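Sukside Tool Library to Move to Former De Smet Building in October

Print this page | E-mail this article

Mon 29 August

The Sukside Tool Library will leave its rooms on Rumier Street at the end of next month and reopen in October on the ground floor of the former De Smet building, the library's board announced. The new lease runs for six years and gives the library more than twice its present floor space.

Members will be able to borrow and return items at the current address through the final Saturday of September. No late fees will be charged for items that fall due while the library is closed for the move.

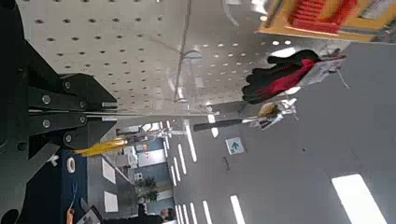 The library was founded 16 years ago as a shared collection for residents of the Furum apartment blocks, where storage space is limited. Membership was opened to all Sukside households two years later. A household membership costs $17 a year and allows up to six items to be borrowed at one time. The board has confirmed that neither the fee nor the limit will change this year.

"Our members have asked for longer hours and a place to work on small repairs, and the present rooms do not allow for either," said Marwa Chraibi, director of the library. "The new premises will let us offer both under one roof."

Evening hours will be added on Tuesdays and Thursdays. A repair room with workbenches will be open to members by reservation, and classes in basic household maintenance are planned for the winter – the first will cover door hardware and window screens.

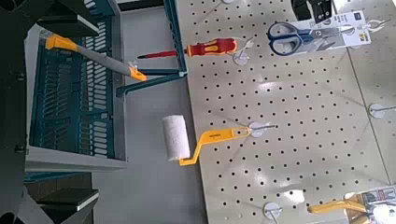
Larger equipment, including ladders, floor sanders and carpet cleaners, must still be reserved in advance. Reservations already made for October will be honored at the new address, and the members concerned will receive written notice. The building has a step-free entrance on the courtyard side and a loading area where vehicles may stop for up to 16 minutes.

The library will accept donated hand tools in good working order once it reopens. Power tools will be accepted by appointment only, as each must pass an electrical safety check before it is lent. Gasoline-powered equipment cannot be accepted – the terms of the new lease do not permit fuel to be stored on the premises.

Members whose contact details have changed are asked to inform the front desk before the move.

Print this page | E-mail this article

This site uses cookies to improve your visit. By continuing to browse, you agree to our use of cookies. Accept | Cookie settings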